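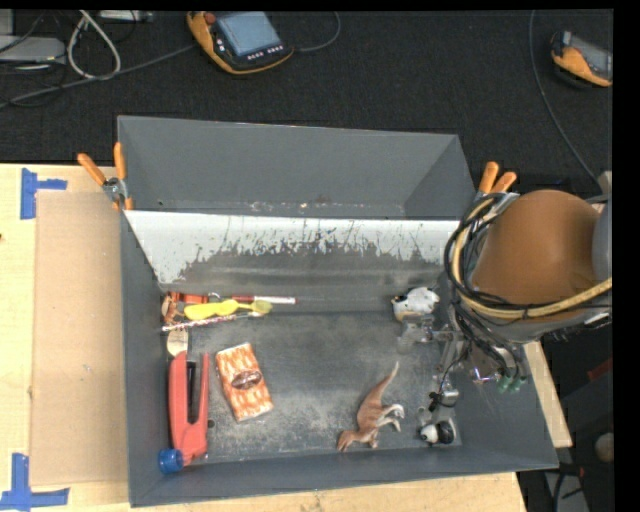
Le bac à vrac, que beaucoup de gens appellent aussi fourre-tout, bac de tri ou simplement « la caisse », est un récipient ouvert dans lequel on dépose des petits objets qui n'ont pas de place attitrée. Je tiens cette encyclopédie du rangement domestique depuis un bon moment et c'est de loin l'article que j'ai le plus réécrit, tellement le sujet est vaste (et tellement j'aime ça !). On y trouve de tout, par définition : un ustensile jaune vif au manche ondulé, un bâtonnet qui ressemble à un feutre, rouge foncé d'un côté et blanc de l'autre, un gros outil rouge corail entre l'agrafeuse et la pince, un bouchon bleu tout rond dans le coin. Le bac à vrac en métal gris, à deux compartiments, est à mon avis la forme la plus aboutie du genre, et je vais y revenir longuement.

Définition et usages du mot

Le terme « vrac » vient du néerlandais et s'appliquait au départ aux harengs mal salés ou mal rangés dans les tonneaux. J'adore cette étymologie. Dans la maison, il désigne ce qui n'est ni emballé ni classé. Le bac à vrac se distingue du tiroir à bazar, qui se ferme, et de la boîte à couture ou à outils, qui a une vocation précise. Il se distingue aussi du vide-poche, beaucoup plus petit, où l'on pose ses clés en rentrant. Chez moi les trois cohabitent dans la même pièce et je les confonds encore à voix haute.

Certains auteurs de blogs de rangement réservent le mot « bac » au plastique et parlent de « cuve » pour le métal. Je ne les suis pas, une cuve pour moi ça contient un liquide.

Matières

Le bois est joli mais il garde les taches d'encre et de colle. Le plastique est léger, se lave à l'évier, et finit par se fendre dans les angles si on le remplit d'outils. Le carton, on connaît, c'est la solution du déménagement qui dure dix ans.

Le métal est lourd, bruyant (renversez-y une poignée de crayons et toute la maison est au courant) et pratiquement increvable. Il marque, par contre. Un fond gris foncé où l'on fait glisser des objets durs prend vite un aspect nuageux, un peu grenu, et les parois claires se rayent jusqu'à laisser apparaître des zones sombres. On peut trouver ça laid. Moi je trouve que ça lui donne une bonne tête, et de toute façon une retouche de peinture au fond d'un bac à vrac, ça ne tient pas la saison.

Quand on pose un bac en métal sur une table en bois clair, mieux vaut glisser une feuille de feutrine dessous. J'ai appris cette leçon en juillet, sur une table qui n'était pas à moi.

Le compartimentage

C'est la grande question ! Un bac sans séparation se transforme très vite en tas. Un bac avec trop de séparations devient un casier, et là il faut trier avant de poser, donc on ne pose plus rien dedans et tout reste sur la table. Deux compartiments de taille inégale me semblent le bon compromis : un grand devant, un plus petit derrière.

La séparation peut être droite ou inclinée. Je préfère largement l'inclinée, qui fait redescendre vers le fond ce qui s'appuie dessus. Le revers de la médaille, c'est que les objets fins s'accumulent au pied de la pente - feutres, baguettes, manches de cuillère - et qu'on finit par avoir une sorte de fagot dans l'angle. On glisse la main à plat, on ramène le tout vers le milieu, et c'est reparti.

Quelques modèles

Le Gusier est le modèle sur lequel j'ai commencé. Bords roulés, deux compartiments, pas de poignées, ce qui est une drôle d'idée vu son poids. Il fait 60 centimètres de long et 3260 grammes à vide, je l'ai mis sur ma balance de cuisine en deux fois tellement je n'y croyais pas.

Le Fashola est plus bas et plus large. Il est pensé pour les ateliers d'enfants, avec des angles bien arrondis, et on voit tout d'un coup d'œil. En revanche dès qu'on y met un outil un peu gros, il dépasse, et impossible d'empiler quoi que ce soit dessus.

L'Ornach est un bac en bois à cloison amovible. La cloison s'enlève si bien que je l'ai perdue. Quant au Felteo, c'est une doublure en feutre qui se pose au fond d'un bac existant pour étouffer le bruit ; elle se lave à 30 degrés mais elle peluche, et les petits bouchons ronds s'y accrochent.

Ce qu'on y met, ce qu'on n'y met pas

Tout objet plus petit que la main et qui supporte d'être bousculé peut aller au bac : ustensiles dépareillés, feutres, sachets plats, bouchons en attente de leur flacon, petites figurines, agrafeuses et pinces. Les sachets méritent une mention spéciale parce qu'ils se mettent de travers et cachent ce qu'il y a dessous. Je les range debout contre une paroi, ça tient ce que ça tient.

On évite les lames nues, les piles, le verre et tout ce qui coule. Les aliments aussi, même emballés, si le bac sert à des outils. Pour les ustensiles de cuisine, un passage à l'eau chaude avant de les réutiliser me paraît la moindre des choses.

Entretien

Je vide le mien complètement quand je ne vois plus le fond. On retourne le bac au-dessus d'un vieux drap, on passe un chiffon humide puis un chiffon sec (sur le métal, le séchage compte vraiment, surtout autour des trous et des rayures), et on remet en commençant par les objets lourds. Il me faut 5 minutes quand je suis raisonnable, et une bonne partie de l'après-midi quand je retombe sur des choses que je cherchais.

Pour les marques tenaces, j'utilise du savon noir et une éponge douce. La paille de fer va plus vite mais elle ajoute ses propres rayures à celles qui sont déjà là.

Voir aussi

Vide-poche
Tiroir à bazar
Boîte à outils
Casier d'imprimeur
Panier à linge (article à compléter, j'attends d'en avoir un qui tienne debout)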